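Tralleo Two-Arm Sorting Cell
Product page, Paleo Automation

Tralleo is a bench-height cell for kitchens, canteens and packing rooms that handle light plastic ware. It takes over the nesting and unnesting of bowls and cups, a job usually done standing up at the end of a shift. Mixed colors and sizes can be run together. The arm grips a bowl near the rim and sets it on the stack. 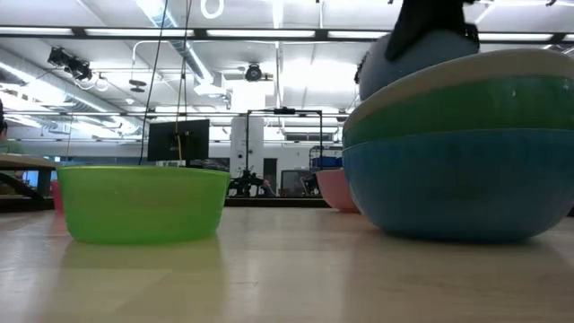
Each part type is taught once and stored under its own name. The controller holds up to 500 part types. Maximum load per gripper is 397 g, so filled containers must stay with staff.

What changes for staff

At the Callumora canteen, stacking was a full station until July. It is now a check made between other duties. Operators load the table, clear finished stacks and respond to stops. Nadine Tarawneh, shift lead, moved two people from stacking to tray inspection. Hours were unchanged, but the rota had to be rewritten and one break moved. Training takes one shift and covers loading, stop and restart, and gripper finger changes.

Layout

The two arms mount on opposite sides of a black aluminum frame and reach inward over a wooden work surface. Two-finger grippers are standard. Camera mounts sit on the top rail. Keep walkways outside the marked floor area while the arms are powered.
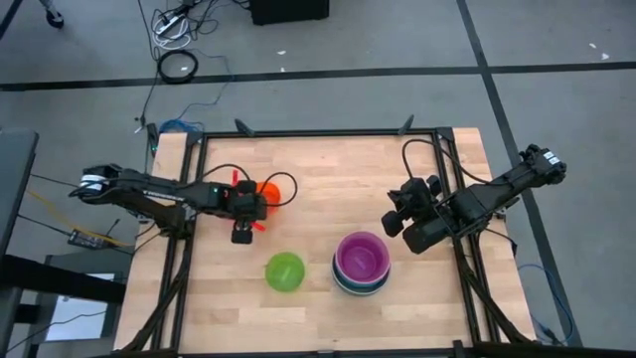

Service

Inspect gripper fingers every 1,000 cycles. Check cable slack at each wrist weekly. Wipe the table with a damp cloth only.

Spare fingers ship in packs of 33. For site surveys, contact Severino Vallejo. For operator training, contact Chae-won Um.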